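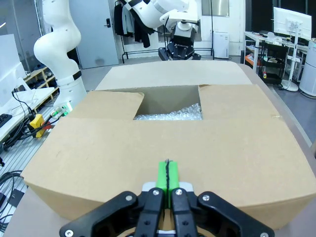
Bubble wrap in a cardboard box, top partly open.

Marmalade to make, and marmalade to send

February is the best month in my kitchen. The Seville oranges are in, the windows steam up, and by the end of the afternoon there's a row of amber jars along the sill with the light coming through them. I make far more than one household can eat, and much of it goes off in the post, so this page covers the whole job from fruit to front door.

What you need

9 Seville oranges (a kilo, give or take one small orange)
2 kilos of granulated sugar
2 lemons
2 litres of water
A square of muslin and some string
Clean jars with lids that fit properly — I use the 280 ml size and get 9 from a batch

The night before

Halve the oranges and lemons and squeeze them over a sieve into your biggest pan. Keep every pip! Scoop the pips and the loose pith into the muslin, tie it up tightly and drop it in with the juice. That bag holds most of the pectin, so don't be tempted to skip it.

Now slice the orange peel. I like mine thin and a bit uneven, with the odd fat piece to chew on, but Somtochukwu Ekpo, who taught me all this at her kitchen table, cuts hers as fine as matchsticks and hers always looks lovelier than mine. Add the peel to the pan, pour in the water, put the lid on and go to bed.

The boil

Simmer the peel gently, lid half on, until you can squash a piece between finger and thumb with no effort at all. It usually takes two hours. Be patient with this bit, as peel stops softening once the sugar goes in and there's no rescuing it later.

Lift out the muslin bag, let it cool on a plate, then squeeze it hard over the pan. A cloudy, gloopy liquid will ooze out and you want all of it. Tip in the sugar and stir over a low heat until you can't feel any grains under the spoon, then turn the heat right up.

Put a saucer in the freezer while you wait. After fifteen minutes of proper rolling boil, take the pan off the heat, drop a teaspoonful on the cold saucer and leave it for a minute. Push it with your finger. If it wrinkles, you're there. If it runs, give it another 5 minutes and test again (my oranges last year needed four goes).

Potting

Let the pan stand for a quarter of an hour so the peel spreads itself out evenly. Skim off any scum, stir once, and ladle into hot jars, filling them nearly to the top. Lids on straight away, and leave them alone until they're completely cold. I label mine with the batch number and the shop the fruit came from — Fludov and Bedo both had beautiful Sevilles this year, and I'm still arguing with myself over which made the better batch.

Sending it

Wait a full day before packing anything, and check each lid by pressing the middle. Any that click go in your own fridge. Put every jar in a sealed food bag, then wrap it on its own, twice round the sides and once over the top and base.
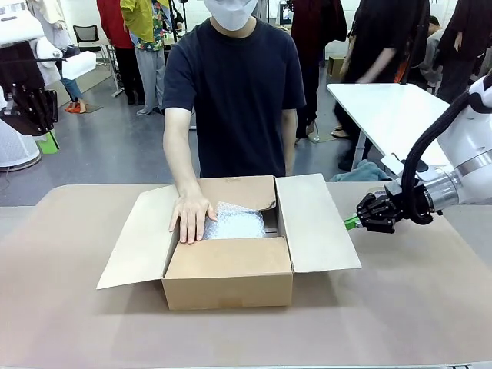
Jars travel best standing up, with padding under them and something soft between each pair. Fill the corners too. Close the flaps and give the box a gentle shake, and if you hear or feel anything move, open it up and add more. Tape along the middle seam and across both ends.

Weigh the parcel before you go to the post office. Glass is heavier than you'd think, and I once missed the cheaper rate by 200 grams and had to take a jar out at the counter. Tuck a note inside with the date you made it and a suggestion or two. Mine usually says to try it on toasted cheese, which sounds odd and is wonderful.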